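Maths Club and Saturday Problem Sessions, Flaltham
Progress report to the Keane Fund
Jan 3, 2022

Dear Mi-kyung,

Happy new year! You asked for something short and readable this time, so I've left the spreadsheet for the attachment and I'll just tell you how the term went.

The big news is that the problem bank is nearly where we wanted it. We now have 1138 problems typed up, tagged by topic and checked by a second pair of eyes. Number theory is in great shape (it always is, people love writing those), combinatorics is decent, and geometry is still the poor relation. Drawing clean diagrams takes ages and I underestimated it in the original plan. I'd like to move the unspent printing money across to pay for diagram work, if you're happy with that – see the note at the end.

Attendance held up better than I feared. We had 11 Saturday sessions, one fewer than promised, because we lost the hall at Skallside to a boiler problem and couldn't find anywhere else at two days' notice. Almost 99 pupils came to at least one session. The older group is small but very keen, and seven of them are now entered for the Purkix Challenge in the spring, which is more than we've ever put forward.

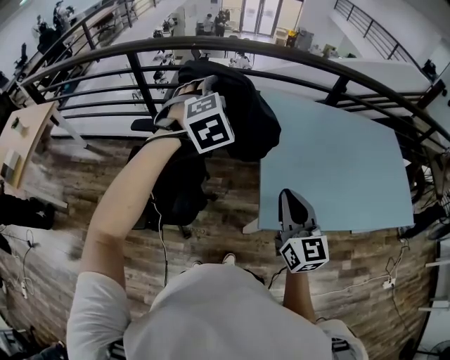
Up on the mezzanine, by the railing.

What worked: starting each session with one problem on the board and no hints for twenty minutes. I was nervous about this, but the room gets wonderfully noisy and even the quiet ones end up arguing about parity. The invariants session was probably the best we've run. We did the old chessboard with two corners missing, then let them invent their own boards, and one pair came up with a version on a hexagonal grid that I still haven't cracked.

What didn't: the proof-writing workshop. I pitched it too high and spent far too long on induction before anyone had seen why they'd want it. Līga Avotiņš has rewritten it completely, with pupils marking two bad proofs before they write one of their own, and we'll try the new version this term. She has also started a shelf of past solutions written by the pupils themselves, mistakes and all, and it gets borrowed far more than the textbooks do!

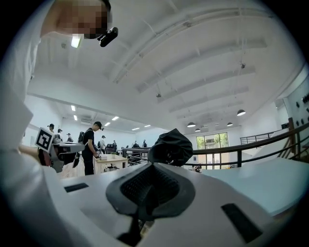
Same place, seen from lower down.

On the younger group, I have to own up to a gap. We said we'd have a full set of starter sheets for ages nine to eleven and we have half. Fractions and counting are done. Shapes and simple codes are in draft, and I expect to have them with you by May.

Money is on track apart from the hall refund, which Skallside still owes us. I've chased it twice and will chase again this week.

Two things I need from you, please:

A yes or no on moving the printing money to diagrams.
Whether the Fund wants to see the geometry problems before they go into the bank, or is happy with our own checking.

Do ring if anything in the attachment looks odd – the travel line has two months lumped together, sorry about that.

All the best from Flaltham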